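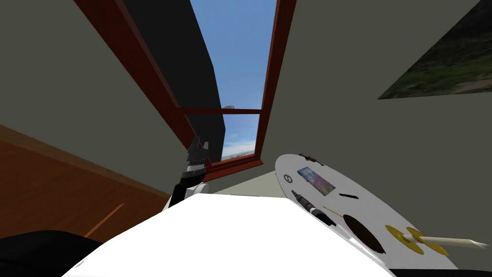

Who loses work when a robot arrives at a workplace? Usually fewer people than the staff expect, although almost everyone ends up with a different job from the one they were hired to do.

Chapter 7
Working Beside the Machine

The Vurnton plant at Turkbridge packs hobby and stationery kits. Until June 2019 every kit was filled by hand at long benches, and a good packer finished 400 in a shift. The company then put in two-armed robots for the picking and placing, and kept its people for loading, checking and repairs. Output rose to 3000 kits a day across the site. No one was dismissed, but 11 of the old job titles disappeared.

Zlata Kovalchuk had packed kits for nine years. Her new title was cell operator. She no longer handled most of the pens and cards herself. She refilled the trays, cleared jams and decided when a fault was worth a call to maintenance. Her wrists stopped hurting. She also found the shifts longer, as she and her neighbours on the bench had been used to talking while they worked, and the cells were set well apart.

Tibor Vass, the shift supervisor, had a different complaint. He could judge a packer's labour by watching for a few minutes. With the cells he had to read a screen, and the screen did not record the small corrections operators made all day – a tray nudged back into line, a cap turned the right way up. At the first pay review this work was not counted.

These two accounts introduce the main questions of the chapter. Section 7.1 looks at how tasks are divided between people and machines. Section 7.2 deals with skill and pay, and returns to the Turkbridge review. Section 7.3 covers safety, training and the right to be consulted before equipment is installed.

Key terms: task allocation, deskilling, cell operator, hidden labour, consultation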